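Ticket 3306 - Booking page drops the last slot of the day
Site: Andska (staff canteen)
Opened by: Nuanchan Wattanapong
Status: waiting on supplier

2025-03-07 09:12 NW
Last lunch slot gone from booking page again. Same as in February. Staff can see it on the wall screen but not on their phones. Zovusitz says "no availability", which is wrong, the slot is empty.

09:40 KW
Looked at it. Slot is there in the admin view. Cleared the cache, no change. Logged out and in, no change. Which phones?

09:51 NW
All of them. Mine, Khamphan office ones, the lot.

10:20 KW
OK so not the phones. Export gives 356 bookings, page only shows 54 of them for the week. Something is filtering. Checked the opening hours table, closing time fine. Checked the table turnaround setting, set to 3 minutes, fine too I think. Wipe-down is meant to fit inside that.

Table cleaning, white top, grey cloth:
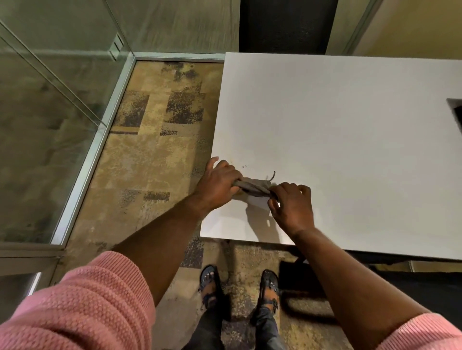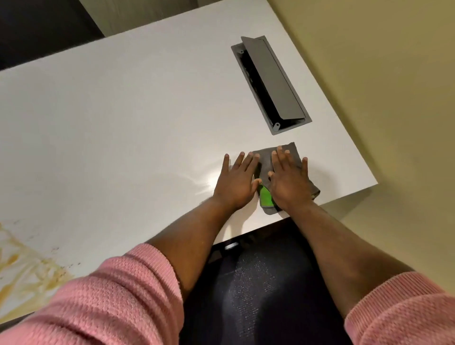
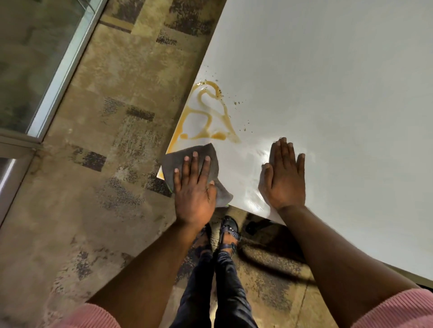
10:48 KW
Found somehting. Turnaround gets added to the end of every slot, last one included, so it runs past closing and the phone page hides it. Wall screen ignores turnaround so it still shows.

11:05 NW
Can we just set it to zero?

11:07 KW
No, back to back bookings then, you'd have people queueing at the door. Moved closing time on by five minutes as a stopgap. Last slot back on my phone. Please check yours.

11:30 NW
Back on mine. Khamphan ones still not showing it.

11:34 KW
They're on the old Burklow link, needs swapping. Sent the new one over. Have asked Zovusitz for a propper fix, leave ticket open.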